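Kitchen and table hands wanted at Flenska

Do you get a quiet thrill from a cleared table and a stack of clean plates? Then please read on, because we'd love to hear from you!

Flenska is a small home-help outfit. We go into people's flats and houses after family meals, birthdays and long lunches, and we do the part everybody puts off: scraping, wiping, washing, drying and putting away. We started with one street and a borrowed bicycle trailer, and last year we went out on 400 visits. July is always our fullest month, so we are looking for new people to join us before then, for part-time work in the late afternoon and evening.

The work happens in ordinary living rooms as often as in kitchens. You'll be working at somebody's own table, with their own cloth on it and their television and bookcase a few steps away, so you need to be the kind of person who is comfortable in other people's homes and careful with their things. Rice is our most common enemy. It dries onto a plate faster than you would believe, and it gets into the stitching of a tablecloth if you're in a rush. We wipe plates at the table before they travel anywhere, and we'll teach you how we like it done.
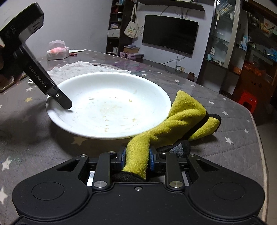 A plate with a few grains of rice left in it and a yellow-green microfibre cloth.

What you'd be doing

Most visits last two hours. You'd go with a partner, say hello, ask what is precious and what is not (always ask!), and agree who does what. One of you usually clears and wipes while the other runs the water. After the first three visits you can swap as you please. Some pairs have stuck to the same split for years and are very happy with it.

You'd also look after cloths and towels. Cloths for plates are kept apart from cloths for floors, and we are a bit fierce on this point. Used ones go home in the bag and are washed at our unit behind the Cullis building, where there is a proper drying rail and a kettle.

And then there are basins. Plenty of the homes we visit have no dishwasher and a very small sink, so a big round basin does a lot of the work, from soaking plates to rinsing out cloths.
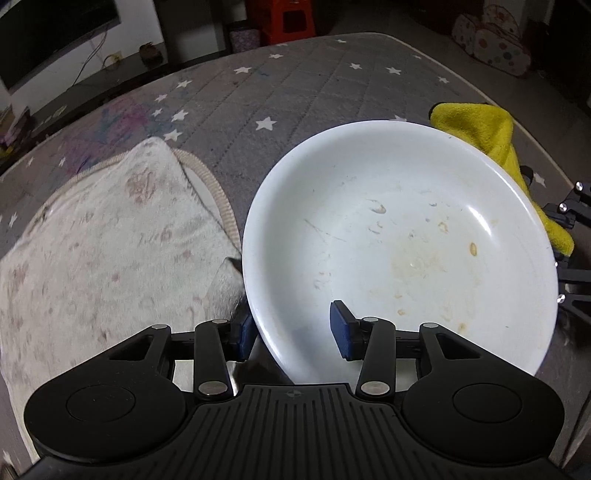
Old basins get marks and scratches that no amount of rubbing will shift, and we don't want you to spend your whole visit trying. Clean is what matters. If something is badly stained, tell the householder kindly, leave it as clean as you can and move on to the next job. We never throw anything out without asking, however tired it looks.

Who we're after

You don't need experience in cleaning or catering. One of our best people came to us from a library, another from a garden centre. We do need you to turn up on time, lift a full basin safely (ask for help if it's too heavy) and be friendly on a doorstep. If your skin doesn't get on with washing-up liquid, we have gloves in every size.

A driving licence would be lovely but you can easily manage without. Most of our visits are on the Pendero side of town and the bus is good until late.

The practical bits

Evenings only, usually two or three a week, and you choose which. Training is paid at the same rate as visits. We lend you an apron, a set of cloths and a bag to carry them in. Travel between visits counts as working time, and there is a meal at the unit at the end of every month, cooked by whoever fancies it. Yes, we do our own washing-up afterwards – with rather too many opinions in the room.

How to apply

Write a short note to Sointu Vainio, who pairs people up and runs the training. Tell her which evenings suit you and a little about a job you've done well, paid or not. A CV is fine if you have one ready. You can also drop a note through the door at Flenska, Unit 142, Figueroa Yard, any time before six in the evening. Sointu replies to every single one, and she'll invite you along for a trial visit with one of our regular pairs.

Contact | © Flenska Home Help | Back to top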